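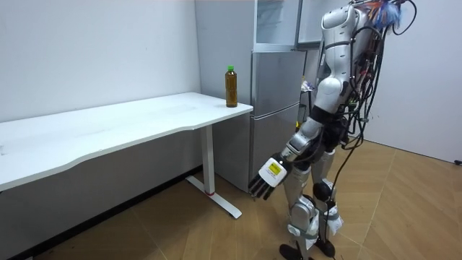 Un usuario del foro de Usley preguntaba si al teleoperar un humanoide hay que empezar a grabar con la mano ya sobre la mesa, para ahorrar tiempo por episodio. La respuesta corta es no. Una política entrenada solo con el tramo final no sabe llegar a él.

Inicio | Guías | Teleoperación | Datos | Contacto

Última actualización: 2024-03-15

Grabar demostraciones de agarre por control remoto

Esta guía cubre la tarea de coger una botella de pie sobre un escritorio con una mano de varios dedos. Se supone que el visor y los guantes ya están calibrados y que el robot se mantiene en equilibrio sin asistencia.

1. Postura inicial

El episodio arranca con el brazo fuera de la mesa y la mano abierta, palma hacia abajo, por debajo del tablero. Conviene variar la altura unos centímetros entre tomas. El operador adopta la misma postura antes de activar el seguimiento; si hay desfase, el brazo salta al enganchar.

2. Salida de debajo del tablero

Es el punto donde se producen más colisiones. El operador debe retirar primero el codo, subir la mano hasta superar el canto y solo entonces avanzar. No se debe girar la muñeca durante la subida. En el laboratorio de Milutdale limitamos la velocidad cartesiana en este tramo y desactivamos el límite una vez superado el canto.

3. Aproximación y cierre

Mano de lado, pulgar opuesto, dedos a media apertura. Se cierra cuando la palma queda a 4 cm del envase. Una botella estrecha y alta vuelca con facilidad si los dedos la tocan antes que la palma. Si vuelca, se marca el episodio como fallido y se conserva aparte.

4. Elevación y parada

Levantar en vertical, mantener 2 segundos y cortar la grabación. El retorno a la postura inicial no se graba.

5. Revisión

Letby exporta un archivo por episodio con articulaciones, vídeo y marcas de tiempo. Descartar los que tengan huecos en la señal de los guantes. De 167 episodios de la tanda de agosto eliminamos 41, casi todos por pausas largas del operador antes del cierre. El conversor de Sandberg no recorta esas pausas; hay que hacerlo antes de importar.

Si se cambia la posición del envase, anotarla en los metadatos. El campo admite texto libre.

Compartir (4) | Comentarios (2)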